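Chart rules and reissued singles: does the count restart?
Forum: Music Industry > Charts and Royalties
Thread opened in January

ledger_b
I keep a discography database for a small label catalog and need a consistent rule for one field. The artist is Britta Petersen. Her single "Panby" was first issued by Stüber, charted for five weeks, dropped off, and was reissued two years later by Homora with a new catalog number. Same recording, same ISRC. The regional chart compiler lists the reissue as a new entry. My field is "weeks on chart" and I don't know if I should merge the runs.

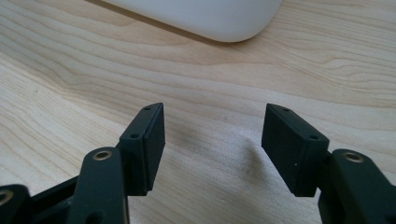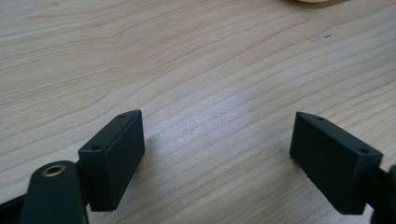 Does a new catalog number make it a new single for chart purposes?

Each chart compiler sets its own rule, but most modern ones track the recording, so a reissue with the same ISRC normally continues the old run. Older charts built on shop returns often tracked the catalog number and started over. You need the rulebook that was in force at the time of the reissue.

ledger_b
Thanks. The compiler is Fetance. Their current rules say "recording" but the PDF has no revision history.

halfstep
Then go by what they printed. If Fetance listed it as a new entry, it is a new entry. A database should record the source and leave the interpretation to the reader.

mono_cut
Disagree in part. You can store both. Make one row per chart run, tied to the release, and a calculated total tied to the recording. Anyone who wants the printed figure reads the row. Anyone comparing careers reads the total.

halfstep
A calculated total that never appeared in print will get quoted as if it had. I have seen it happen with a peak position that somebody averaged. It ended up in liner notes.

mono_cut
Label the field "derived" and export it separately. Averaging a peak position is a different error. A sum of weeks is at least a real quantity.

ledger_b
I can do a derived field. Second problem: the Homora reissue had a different B-side, and the B-side got its own listing for the last part of the run. The writer there is Finn Ostermann. Does the B-side count toward the A-side's weeks?

quarterflat
Were they listed as a double A-side or separately? On a double A-side both titles share one position and both get the weeks. If they held separate positions, they are separate entries and nothing transfers.

ledger_b
Separately. Position 173 on the extended list for the B-side, with the A-side still inside the main chart.

quarterflat
Then no transfer. I'd also flag that the extended list isn't the main chart. Some databases merge the two and it inflates the run lengths badly.

halfstep
Agreed on that one. Extended lists usually have looser eligibility and the sample gets thin at the bottom. A few sales can move a title a long way.

pressing_plant
Do you have unit figures for either pressing? That would at least tell you if the reissue run is plausible.

ledger_b
Roughly 900 for the Stüber pressing, from an invoice. Nothing for Homora.

pressing_plant
Pressed isn't sold, so keep it out of the sales field. I'd put it under "manufactured" with the invoice as the source and leave Homora blank. Don't enter a zero.

mono_cut
Seconding the blank. Zero and null get mixed up on import more often than any other value.

ledger_b
Plan for now: separate rows per run, derived total on the recording, extended list in its own table. I'll write to Fetance and ask which rulebook applied to the reissue.

halfstep
Ask for the page scan too. Still against the derived total, for the record.

ledger_b
Noted. I'll leave it out of the public export until they answer.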